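3.2 Set-up and upkeep of the simulated two-arm cell
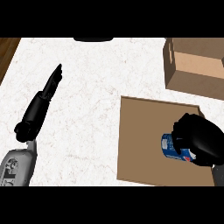
Figure 4. Simulated view of the packing cell. The right gripper holds a blue soda can on its side over the flat cardboard sheet; the left gripper is closed and empty.

The simulated cell was built to follow the physical cell at the Lozano laboratory as closely as our tools allowed. It has two arms, mounted side by side at the near edge of the work surface, and the cardboard items are placed on the side of the right arm (Figure 4). The left arm is kept in the model during all tasks, also those in which only the right one moves, because its links take up space that the planner must respect.

The scene is described in one file, which we call the cell file. It contains the base position of each arm, the joint limits, the camera position and the start positions of all objects. In the first version these values were spread over several scripts, and two of us could run the same task with different base positions without noticing it. After this had happened in November, Marleny Alvarado moved all values into the cell file and made the start script refuse any value given elsewhere. We recommend this step to any group which maintains a similar cell, although it cost us more work than we had planned.

The base positions were taken from the physical cell with a steel ruler and a pointed tool held in each gripper. The tip was brought to 12 marked points on the table, and the position reported by the arm was written down for each point. The bases in the model were then moved until the distance between reported and marked points was smallest. The left arm gave a good result at the first attempt. The right arm did not, and the cause was a loose bolt under its base plate - a fault of the real machine and not of the model. The bolt was tightened and the measurement was repeated for both arms.

The grippers needed more care. With the default contact settings, a can held on its side slipped out slowly during transport, even when the fingers were fully commanded to close. We raised the friction of the finger pads and set the closing force to 40 N, and we shortened the time step of the contact solver. The last change had the largest effect. With the higher friction alone, the can stayed in place but trembled in the fingers, and this movement was passed on to the wrist joint as noise.

The flat sheet and the open box were also a source of trouble. Both are modelled as rigid bodies, so the sheet does not bend when a can is pressed against it. If the gripper came down too far, the solver pushed the can and the sheet apart with a very large force, and the run had to be stopped. We therefore set a lowest allowed height for each gripper in the cell file. The walls of the box are separate collision shapes, and the handle opening is left free.

Upkeep of the cell follows a fixed routine, written by Jairo Cárdenas. Before each series of runs, both arms are sent to the home position and the joint values are compared with those stored in the cell file. A short test task is then repeated 30 times without any change of the start positions. If fewer than 95 per cent of the repetitions end with the can inside the box, the series is not started and the last change to the cell file is taken back. The routine stopped us twice. In the first case a joint limit had been entered in degrees instead of radians; in the second, an update of the Kuretti solver had reset the friction values to their defaults.

The version of the cell file used for all results in Section 4 was frozen on April 13, 2022. Later corrections to the box model are kept in a separate branch and were not used for the results reported in this paper.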